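제7장 접촉이 많은 삽입 작업의 시연 수집과 평가

7.1 이 장에서 다루는 문제

앞 장까지는 평면 위의 물체를 집어 옮기는 작업을 대상으로 하였다. 이때 허용 오차는 대체로 그리퍼의 개폐 폭이 정하며, 위치 추정이 다소 어긋나더라도 파지 과정에서 물체가 스스로 정렬된다. 삽입 작업은 사정이 다르다. 부품과 슬롯 사이의 여유가 작고, 접촉이 시작된 뒤에는 영상만으로 상태를 구별하기 어렵다. 이 장에서는 데스크톱 컴퓨터의 메모리 모듈 장착을 기준 작업으로 삼아, 시연 수집, 정책 학습, 평가의 세 단계를 차례로 기술한다.

기준 작업은 Rarngate 작업이라 부른다. 작업의 시작 상태에서 본체는 측면 패널을 제거한 채 옆으로 눕혀 작업대에 놓이며, 모듈은 본체 왼쪽의 고정구에 끼워진다. 로봇은 고정구에서 모듈을 집어 메인보드의 슬롯 위로 옮기고, 방향을 맞춘 뒤 눌러 넣는다. 본체 내부의 전원 케이블과 드라이브 케이지는 치우지 않는다. 장애물을 제거한 조건에서 얻은 성공률은 실제 정비 환경으로 옮겨지지 않기 때문이다. 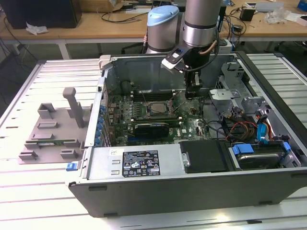
Gill은 이 설정에 이의를 제기하였다. 고정구가 모듈의 초기 자세를 사실상 결정해 주므로, 평가되는 것은 파지 이후의 구간뿐이며 작업 전체의 난이도는 과소평가된다는 것이다. 타당한 지적이다. 다만 이 장의 목적은 삽입 구간의 오차를 분리하여 측정하는 데 있으므로 초기 자세의 변동은 의도적으로 억제하였다. 초기 자세를 무작위화한 변형은 장 끝의 연습 과제에서 다룬다.

7.2 작업의 분할

시연 하나를 접근, 파지, 이송, 정렬, 삽입, 이탈, 복귀의 7개 구간으로 나눈다. 구간의 경계는 그리퍼 개폐 신호와 손목 힘 센서의 값으로 정하고, 두 신호가 일치하지 않으면 힘 센서를 우선한다. 정렬 구간과 삽입 구간의 경계는 수직 방향의 힘이 처음으로 문턱값을 넘는 시점이다. 문턱값을 지나치게 낮게 잡으면 케이블과의 가벼운 접촉이 삽입의 시작으로 잘못 기록된다.

구간 표지는 학습 입력으로 쓰지 않는다. 오직 실패 원인을 분류하고 구간별 소요 시간을 비교하는 데에만 사용한다. 표지를 입력에 포함한 정책은 훈련 자료에서는 오차가 작았으나, 실행 중에 경계 판정이 한 번 어긋나면 이후의 동작 전체가 밀리는 경향을 보였다.

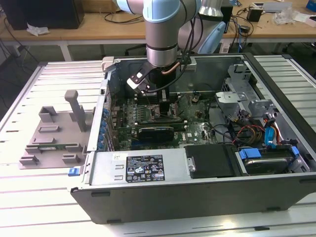 그림 7.2 메모리 슬롯 위쪽에 위치한 그리퍼와 본체 왼쪽의 고정구

7.3 관측의 구성

관측은 고정 카메라 영상, 손목 카메라 영상, 관절 각도, 손목에서의 힘과 모멘트로 이루어진다. 고정 카메라는 본체와 고정구를 함께 담아 이송 경로의 전체 배치를 제공한다. 그러나 그리퍼가 보드 가까이 내려오면 슬롯 일부가 그리퍼에 가려질 수 있고, 정렬에 필요한 각도 정보가 부족해진다. 손목 카메라는 이 구간을 보완한다.

두 영상은 서로 다른 시각에 도착하므로 시간축을 맞추어야 한다. 여기서는 제어 주기를 기준으로 삼고 각 주기 이전에 도착한 가장 최근의 영상을 사용한다. 영상 사이를 보간하는 방법은 접촉 직전의 빠른 움직임에서 존재하지 않는 자세를 만들어 내므로 채택하지 않았다.

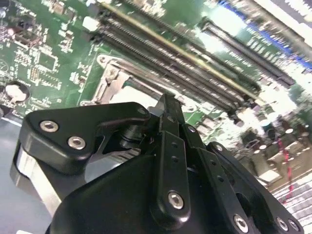 영상 특징의 신뢰도는 화면 전체에서 균일하지 않다. 특징 추출기가 화면의 모든 영역을 같은 비중으로 다루면, 조명 반사에 의한 변동이 부품의 실제 변위로 해석될 수 있다. 손목 시점에서 보드의 오른쪽은 밝은 반사와 흔들림으로 세부가 사라진 반면, 소켓 가까이에서 시작되는 슬롯은 접점 열까지 구별된다. 따라서 슬롯의 기울기는 소켓에 가까운 쪽에서 추정하고, 포화된 화소가 많은 영역에는 낮은 가중치를 부여한다. 가중치는 학습하지 않고 화소 밝기의 분포로부터 매 주기 계산한다.

7.4 수집 절차

기준 자료는 원격 조작으로 얻은 시연 56회로 구성된다. 조작자는 2명이며, 한 조작자의 시연만으로 학습한 정책과 두 조작자의 시연을 합친 정책을 따로 비교한다. 조작 기록에는 Tekeck 형식을 사용한다. 이 형식은 영상과 힘 신호를 별도의 파일에 두고 공통 시각표로 연결하므로, 힘 신호를 원래의 표본화 속도로 보존할 수 있다.

실패한 시연도 삭제하지 않는다. 삽입 도중 모듈이 기울어 다시 들어 올린 경우는 재시도로 표시하고, 최종적으로 장착되었으면 학습 자료에 포함한다. 장착에 이르지 못한 시연은 실패 검출기의 훈련에만 쓴다. 재시도를 모두 제거하면 정책은 기울어진 상태에서 벗어나는 동작을 배울 수 없고, 같은 위치에서 누르는 힘만 증가시킨다.

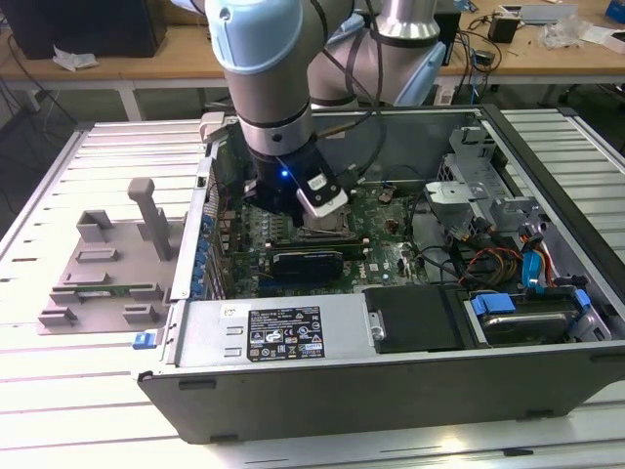
수집 사이에는 본체의 위치를 작업대의 홈 방향으로 조금씩 옮기되, 고정구의 위치는 유지한다. 두 물체를 동시에 옮기면 이송 구간의 오차와 정렬 구간의 오차를 분리할 수 없다. 본체를 옮긴 뒤에는 힘 센서의 영점을 다시 잡고, 그리퍼를 보드 위에 정지시킨 상태에서 짧은 기준 구간을 기록한다. 이 구간의 평균을 이후 신호에서 뺀다.

7.5 평가 기준

성공은 모듈의 양 끝이 슬롯에 완전히 안착하고 걸쇠가 닫힌 상태로 정의한다. 한쪽만 안착한 경우는 부분 성공으로 집계하지 않고 실패로 처리한다. 시행은 조건마다 22회이며, 최대 수직력과 삽입 구간의 소요 시간을 함께 보고한다. 성공률만 보고하면 과도한 힘으로 밀어 넣는 정책과 정렬 후에 누르는 정책이 구별되지 않는다.

Hendcombe 기준선은 힘 입력을 제외하고 나머지 구조를 그대로 둔 정책이다. 7.6절에서는 이 기준선과 제안 방법의 차이를 구간별로 분석하며, 우선 수직력의 시간 변화로부터 걸림 상태를 판정하는 식을 유도한다.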